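The cell had a name on the work order, Vundetti 2, but I'd been calling it Grumpy since January. You try being nice to a machine that throws error 551 every time you go get coffee!

551 means the two arms disagree about where the table is. The left one thinks it's a hair lower than the right one does, and then they both sulk. The manual from Truken gives it one sentence: "Re-reference both arms." Thanks, Truken.

So there I was at a quarter to midnight, sleeves up, jogging the arms at the slowest speed the pendant would let me have. I set out the trays the way the old Grutow tech taught me, with a good gap between them, and brought the left arm in first. Then the right. Down a click. Down another click. I was holding my breath like it was going to bite me.

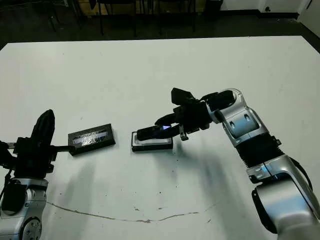 Both arms at their trays, Grumpy on its best behavior.

I got the left one to agree on the second try. The right one wanted to argue (it always does), so I loosened the finger, snugged it up again and talked to it a little. I told it about the apartment on Seo Street, and the upstairs neighbor with the drum kit. The blue light just kept on glowing at me.

"Last chance," I said, and saved the points, and hit run at 80 percent, way faster than I should have.

No 551. I stood there grinning at a table. Then the pendant beeped, and up came a code I'd never seen in my life.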